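Falmont Books launches paperback swap across the region

MEDIA RELEASE
19 Jan 2026

Falmont Books is opening its paperback swap to everyone this week. Bring a book, take a book. No membership, no fee, no forms.

The swap started in November as a trial at the Kinine Street shop and filled its shelves faster than we planned for. Over 400 titles now. Crime mostly, plus a good run of plays, travel, cookery and the odd thick novel with somebody's neighbour's name inside the cover.

What we take: paperbacks in any language, any colour, any condition short of mouldy. Spines can be cracked. Pages must all be there. What we dont take: textbooks, magazines, encyclopedias. Sorry — no room.

Swap shelves will be at three spots to begin with:

Kinine Street shop, ground floor, past the till
Chaudhry Centre, beside the reading room
Lundstead Library foyer, weekday mornings only

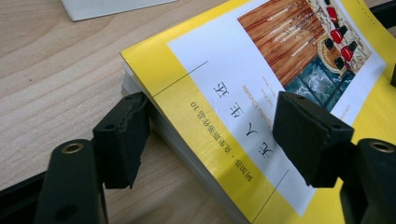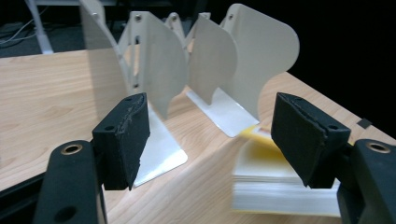
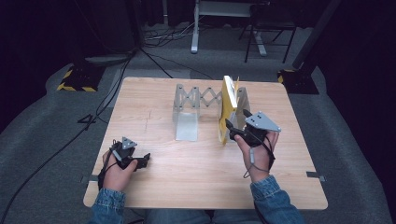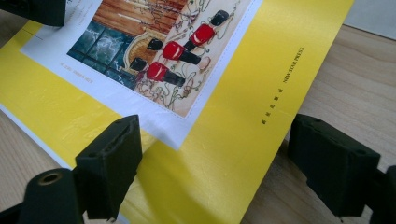 Sobia Mirani would like more large print on the shelves, and has told the shop so more than once. Her view is that a swap only works for older readers if they can find something they can see, and that one shelf at eye level would do it. Point taken. Large print gets its own shelf at Lundstead from opening day, and donations for it are welcome at all three spots.

Children's books are seperate. Those go in the low crates, 6 per family per visit please so there's some left for the afternoon crowd.

"We kept getting asked if people could just leave books at the door," said Iqra Dogar, swap organizer. "Now they can. Well, inside the door. Not in the rain."

Falmont Books is aiming for 2000 swaps by the end of winter. Cheques and cash donations toward shelving can be left at the Kinine Street till.

Large drop-offs (more than a box) — call ahead, parking out back is tight.

Media contact: Usman Siddiqui, Falmont Books, Kinine Street. Interviews by arrangement, mornings best.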